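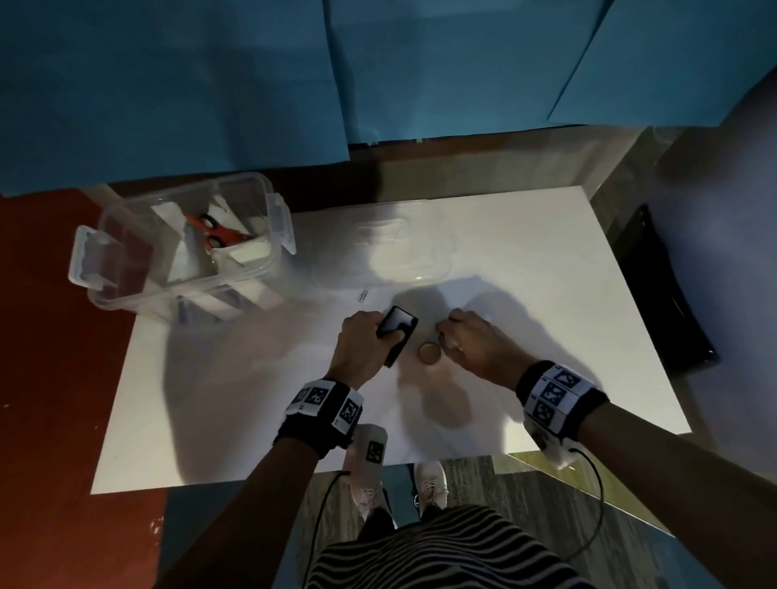

Manos a la obra. Tercera entrega de los relatos de sobremesa.

La herencia de la tía Lindalva

Cuando murió Lindalva Figueiredo, la familia Pimentel descubrió el cariño. Había estado guardado, como la vajilla buena, y salió entero el mismo día, en el despacho del notario de Talar, donde se presentaron siete sobrinos de luto riguroso y uno con bermudas, que venía directo del aeropuerto.

El notario leyó despacio. La casa, para el ayuntamiento. Los ahorros, para la parroquia, «a condición de que arreglen el órgano o lo callen». A los sobrinos les dejaba, a partes iguales y sin derecho a venderlo, el contenido del trastero.

—¿Y qué hay en el trastero? —preguntó Amparo, la mayor, que llevaba toda la mañana llorando con un ojo.

—Cosas —dijo el notario, y cerró la carpeta.

Eran cosas, en efecto. La tía no había tirado nada desde su boda. Había tapas sin tarro y tarros sin tapa, llaves de puertas que ya eran tabiques, un paraguas que solo conservaba el temperamento. Y 178 cartas de un tal Mumska, atadas con cinta de embalar, todas con matasellos de Lusbridge y todas sin abrir.

Esto último animó mucho a la familia. Un amor secreto no da dinero, pero da conversación para varias navidades.

—Era espía —dijo el de las bermudas.

—Era dentista —dijo Amparo—. Una vez me habló de un dentista.

Acordaron no abrir ninguna carta hasta haber ordenado el resto, por respeto a la difunta. El respeto duró hasta la merienda.

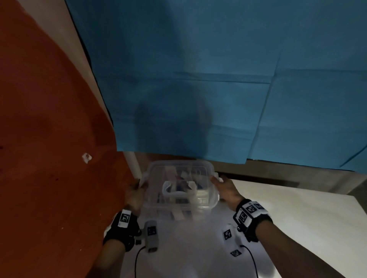 Las cartas

La primera decía: «Estimada señora Figueiredo: le recordamos que tiene usted en préstamo un ejemplar de nuestra biblioteca». La segunda decía lo mismo, con menos estima. En la décima, Mumska, bibliotecario, mencionaba la multa. En la vigésima se interesaba por el tiempo que hacía en Talar. Después de más de veinticinco, la multa había pasado a la posdata y él contaba que se le había muerto el canario.

Amparo leía en voz alta, con la dicción que reservaba para los entierros. Mumska se jubiló hacia la mitad del montón y siguió escribiendo desde su casa, con el membrete de la biblioteca tachado a mano. Preguntaba si a ella le había gustado el libro. Preguntaba si lo había terminado. En una carta de diciembre confesaba que él no había pasado del capítulo 3 y que confiaba en ella para saber cómo acababa.

—Y ella sin abrirlas —dijo el de las bermudas, que se había quedado sin espía y lo llevaba mal.

—Pero guardándolas —dijo Amparo.

Nadie supo qué añadir, así que alguien fue a calentar más café.

El libro apareció de noche, calzando la pata de un armario. Era un manual de apicultura. La tía, que tenía alergia a las abejas y pánico a la miel, lo había subrayado entero. En la última página, con letra muy recta, había escrito: «Se acaba bien. Que venga a buscarlo».

No llevaba sello, ni sobre, ni fecha. Amparo lo cerró y propuso devolverlo. El sobrino que era contable calculó la multa en un momento y propuso volver a ponerlo debajo del armario.

Votaron. Ganó el armario, pero a la mañana siguiente el mueble cojeaba, el manual no estaba y Amparo había salido temprano, con sombrero, a preguntar por los autobuses al aeropuerto.
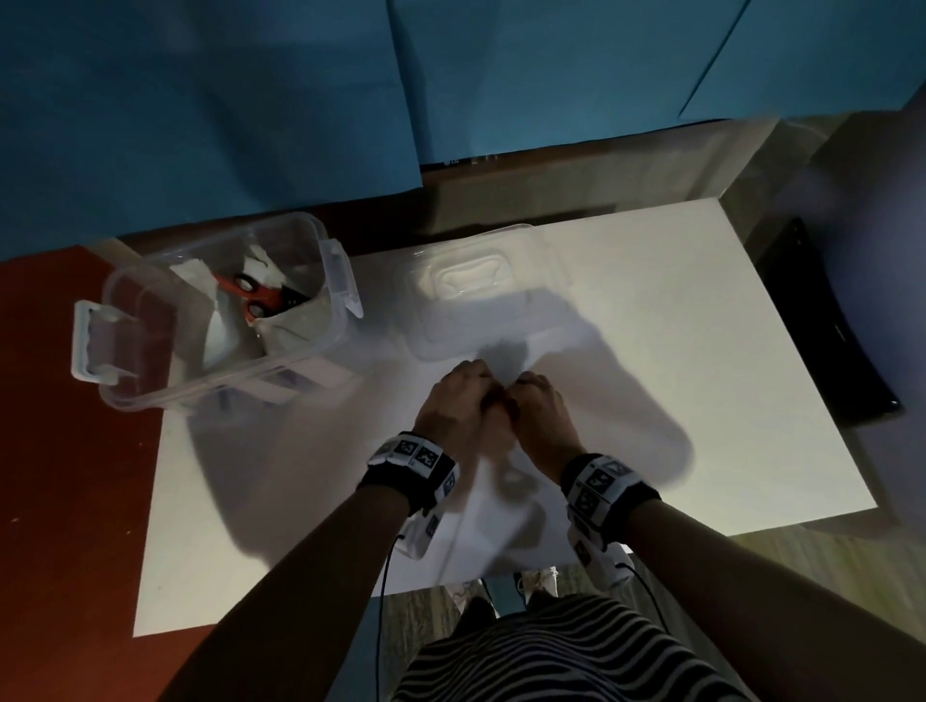

Taller de Escritura de la Biblioteca Municipal de Talar

Este relato se leyó en la sesión del 28/06/2023 y se publica con las correcciones del grupo, salvo la que pedía que el canario sobreviviera. El tema propuesto era «una deuda». Los textos para la próxima entrega pueden dejarse en el mostrador de préstamo, a doble espacio y con el nombre en la primera hoja. Quien tenga libros pendientes de devolver puede aprovechar el viaje.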